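Open day at Skesalent: the cell that stopped twice

Posted January 12, 2019

Skesalent opened its workshop to visitors last week, and I went along with 17 other people from packaging and small manufacturing. Aurélien Renaud led the tour. Most of it was benches and test cells, plus a long stop at the coffee machine, but the part worth writing up was a fault in the bagging cell, which they call Virka.

Virka has two arms working on a paper bag between three walls. One holds the bag by the edge while the other works at the mouth. The goods that day were candy.

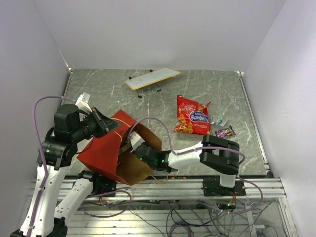 The two arms on the red paper bag, with candy lying to the right.

The first stop came a few minutes after we arrived. The right arm froze and the panel showed error 2505, a joint torque limit. Renaud said the gripper had pushed against the side of the bag and the controller read the load as a collision. He cleared it and restarted.

The second stop bothered me more. Same code, but this time the left gripper opened when the error came up, and the bag dropped. Releasing on a fault is a leftover setting from Caron, their older cell, where it was meant to free a trapped finger. With paper bags it only drops the load. With glass it would be a real hazard, and one visitor from Grendico said so.

Renaud did not argue. He hit the stop button, waited for the arms to power down, and only then reached in. He told us the error had shown up on 5 of their last test days, and that the release setting should have been changed in June.

The cell stayed off for the rest of the visit. We saw the other 3 cells after lunch, all running at reduced speed. I have asked for a note when the setting is fixed and will add it to this page.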